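Killia 원격조작 시연 데이터셋: 거실 책상편

이 저장소에는 사람이 양팔 로봇을 원격으로 조종해 책상 위 물건을 다루는 시연이 들어 있습니다. 전부 시뮬레이션입니다. 실제 가구는 한 점도 긁히지 않았고, 가상 가구의 사정은 따로 집계하지 않았습니다.

버전: 1/10/22
관리: Kimie Ichikawa, Syahrul Sinaga
문의: 저장소 이슈란에 남겨 주세요. 메일은 Syahrul이 휴가에서 돌아오면 읽습니다.

구성

시연은 3000개입니다. 이 가운데 1937개가 학습용, 900개가 검증용이고, 남은 것은 조작자가 중간에 포기했거나 포기했어야 하는 시연입니다. 후자는 leftover 폴더에 그대로 두었습니다. 실패 복구를 연구하는 분들이 의외로 이쪽부터 내려받습니다.

시연 하나에는 다음이 들어 있습니다.

- 로봇 몸통 위쪽 시점의 영상
- 양팔 관절 각도와 그리퍼 개폐값
- 조작자가 보낸 원래 명령(보정 전)
- 한 줄짜리 작업 지시문

관절값과 명령값은 시각이 어긋날 수 있습니다. 정렬 스크립트 align.py를 먼저 돌리세요. 돌리지 않아도 학습은 됩니다. 늘 한 박자 늦는 로봇이 나올 뿐입니다.

수집 방법

조작자는 양손에 컨트롤러를 하나씩 쥐고 팔을 움직입니다. 컨트롤러와 화면 연동에는 Amevix 브리지를 썼고, 설정값은 config/bridge.yaml에 있습니다. 지시문은 Brândușa Buzatu가 썼는데, "살살"이라는 부사가 유난히 자주 나옵니다. 조작자들이 이를 얼마나 존중했는지는 힘 센서 기록을 보시면 됩니다.

한 손 작업에서는 왼팔이 물건을 맡고 오른팔은 세워 둡니다. 왼쪽 그리퍼가 흰 원통을 쥐고 책상 앞쪽 가장자리 근처에 떠 있는 순간입니다.
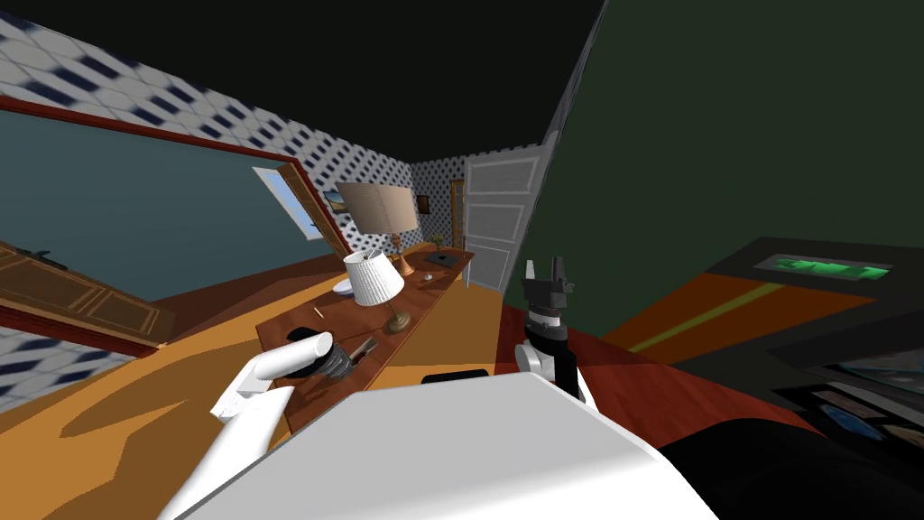 알려진 문제

1. 시점이 기울어 있습니다. 몸통 위쪽 영상은 방 전체가 비스듬하게 보입니다. 회전 보정을 한 판본도 만들어 보았으나 Huguette Cordier의 기준 모델이 원본에서 더 잘 나와서 보정판은 빼기로 했습니다. 보정에 들어간 2주는 돌려받지 못했습니다.

2. 쉬는 팔도 기록됩니다. 오른팔이 아무 일도 하지 않는 시연에서도 관절값은 미세하게 떨립니다. 조작자의 손이 떨린 것이니 버그 신고는 사양합니다. 한 팔만 학습할 때는 mask_right 옵션을 켜세요.

3. 접근 구간이 깁니다. 숙련도가 낮은 조작자는 물건 바로 위까지 잘 와서 한참을 망설입니다. 그리퍼가 책상 끝의 어두운 직사각형 물체 위에 떠 있는 화면을 놓고 보면 내려가는 중인지 올라오는 중인지 사람도 구별하기 어렵습니다.

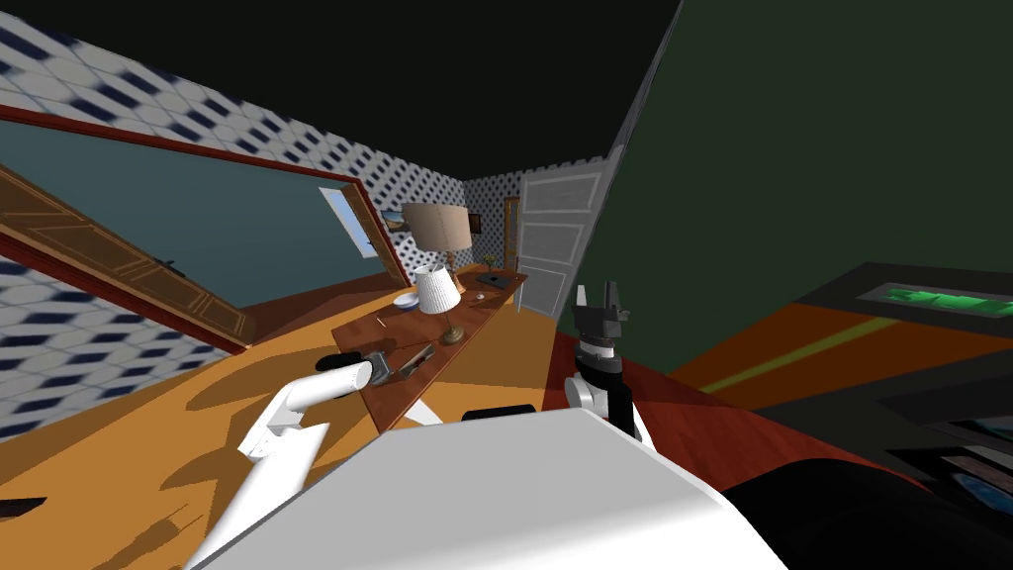 그래서 단일 프레임으로 행동을 예측하는 모델은 이 구간에서 조작자와 똑같이 망설입니다. 모방 학습으로서는 훌륭한 성과라고 해야겠지요. 과거 프레임을 몇 장 함께 넣으면 증상이 줄어듭니다. trim_idle 옵션으로 정지 구간을 잘라낼 수도 있는데, 기본값보다 세게 걸면 파지 직전의 감속까지 사라져 로봇이 물건을 내리찍습니다.

4. 지시문 432번은 중복입니다. 지우면 뒤 번호가 모두 밀려서 그냥 두었습니다. 평가 스크립트는 알아서 건너뜁니다.

쓰지 말아야 할 곳

실제 로봇에 그대로 옮기지 마세요. 접촉과 마찰은 시뮬레이터가 믿는 대로이고, 그 믿음은 상당히 낙관적입니다. Wadness 팔에 올려 본 Ilham Santoso의 기록이 docs/transfer.md에 있습니다. 짧은 글이고, 컵에 관한 대목은 특히 짧습니다.

다음 판본

7월 판본에는 양손 작업을 늘리고 Lysenko 형식 내보내기를 넣을 예정입니다. 양손 시연을 보내 주실 분은 contributing.md의 파일 이름 규칙을 지켜 주세요. final_final2로 끝나는 파일은 받지 않습니다.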